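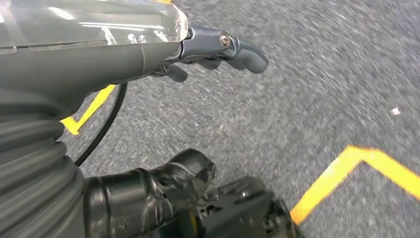

Yellow tape on speckled grey carpet.

Mark the floor before you fill the shelf

By Majdi Chamoun
17 Oct 2022

Small stores put their effort into labels. The shelf gets a label, the crate gets a label, the contents get a list in a plastic sleeve, and the floor gets nothing. My view, after 13 years of laying out stockrooms and workrooms, is that this is the wrong order. The floor should be marked first, in tape, at full size, and it should stay marked after the furniture has arrived.

The objection I hear most often is that a shelving unit marks its own position. It is heavy, it stands where it stands, and an outline round its feet tells the reader what he can already see. For a racking bay bolted to a concrete slab I would accept that. For the light bolted units most of us use, with perforated steel posts and folded shelves, I would not. They are moved for cleaning, for cable work, for access to a socket, and by anyone who pushes a trolley into them. On carpet a unit can walk a long way in small steps before the change is noticed.

At Evstead we had seven such units in one carpeted room. They had been set out square to the long wall in February. By the summer the end unit had turned enough that the door of the cupboard behind it no longer opened fully. There was no record of where the unit had been, so two people spent a morning with a tape measure and an old drawing that had never matched the walls. A rectangle of floor tape would have settled the matter in a minute.

What the outline is for

A floor outline does three jobs, and they are often confused.

It gives a home position. The unit goes back here, facing this way.

It reserves space. When the unit is elsewhere the rectangle remains, and a careful person will not stand a pallet of paper in it.

It shows drift. A post standing across a line is visible from the doorway, well before the misalignment gets in anyone's way.

The first job can be done by corner marks alone. Four right angles of tape use less material and leave less edge to lift. The second job needs the full rectangle. Corner marks read as corners only to someone who knows the scheme, and a visitor carrying a box sees bare floor between them. I therefore tape the full outline in shared rooms and use corner marks in rooms with one regular user. Ognjen Begović, with whom I have argued the point at length, uses corners everywhere and says that a full outline only doubles the repair work. He is right about the repair work. I think he undervalues the visitor.

The offset

The outline must be larger than the thing it contains. Tape laid tight against a foot plate is scuffed at the first adjustment, and the line can no longer be judged because half of it is under steel. I leave a gap of one tape width on every side. The gap should be the same throughout the room, so that the eye learns it and can detect an error without measuring.

Some people prefer to run the tape beneath the unit, directly below the lower shelf and inside the feet. This protects it from shoes. It also hides it from a standing adult at any distance, and the line then serves only the person who is already crouching. There is a case for it in narrow aisles where exposed tape would be worn away. Elsewhere the line belongs where it can be seen.

Tape on carpet

Carpet is a poor surface for tape and I will not pretend otherwise. The adhesive meets fibre ends, dust and whatever the cleaning contractor left behind. Ordinary vinyl floor tape made for sealed concrete will hold on a short, dense loop pile and will fail on anything softer. There are products made for carpet, some with a hooked backing and some with a stronger adhesive, and the second kind should be tested in a corner for residue before a whole room is committed.

Vacuum twice, in opposite directions. Lay the tape without stretching it; stretched tape shortens as it recovers and pulls itself up at the ends. Cut the corners square and overlap them. Press with a hand roller. Then keep wheels off it for a day.

Yellow remains the sensible colour on grey. It is legible in poor light, and it is what people expect a floor line to be. I have seen stores use a different colour for each class of object, with a key on the wall. The key was consulted when it was put up.

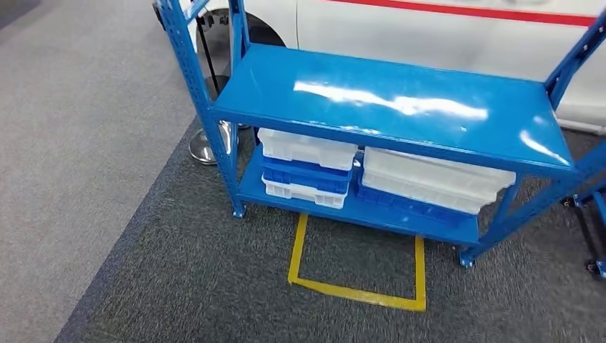 Should a floor outline be taped before or after the shelving is loaded?

Before loading, with the empty unit in its final position. The unit can then be lifted clear, the tape laid in straight runs and pressed down properly, and the unit put back and checked against the lines while it is still light.

The shelf itself

The same reasoning continues upwards. A pair of blue shelves with plastic crates on the lower one is a complete storage system if its positions are fixed. Put the stacks under the top shelf, keep each stack at three high, and the arrangement limits itself: a fourth crate either fits or does not, and the shelf above gives the answer. Stacks standing on a top shelf have no such limit and will grow until someone cannot reach them.

I would leave the top shelf clear. Managers dislike this. A bare steel panel looks like wasted capacity, and at Otden I was asked in writing to justify it. The justification is that a crate has to be put down somewhere while another is taken from beneath it. If the shelf above is full, the crate goes on the floor, in the aisle, where it remains. An empty surface at working height is a tool. It should be counted as such in the plan and defended when stock rises.

There is also the matter of weight. Load low and the unit is stable; load high and the posts sway on a soft floor. On carpet this matters more than on concrete, as the foot plates are small and the pile beneath them compresses unevenly. A unit that was plumb when assembled may lean once the load is on. Check it with a level after the first week, and again whenever the load changes substantially.

As to crates, I have a mild preference for shallow ones with open sides. They hold less, they are lighter to lift, and the contents can be checked through the cutouts without unstacking. Mixed colours are acceptable if the colour means something or if everyone agrees that it means nothing. The trouble comes in between, when half the staff believe that blue is for returns. At Farah the blue crates were simply the ones that had been in stock when the order was placed, and it took a notice to stop people sorting by them.

Cost and upkeep

The expense is small. Marking the Evstead room took two rolls of tape and an afternoon. The Pateo site is larger, at 2000 square metres, and was done in sections over a fortnight by people who had other work to do. In both cases the cost of the tape was lost in the rounding of the furniture budget.

The upkeep is the real charge, and it should be stated before anyone agrees to the scheme. Tape on carpet lifts at the ends. It collects fluff along the edge. It must be looked at monthly and replaced in short lengths as it fails. A lifted end is a trip hazard, and a store that will not maintain its lines is better off with none. I say so to every client, and I have twice advised against marking on that ground alone.

Where a store will do the work, though, I would put the floor ahead of every other form of labelling. A label on a crate tells you what is in the crate, provided that the last person put the right things back. A line on the floor can be checked from the doorway by someone who has never seen the stock list – including the person who has just moved the shelf and is wondering how far.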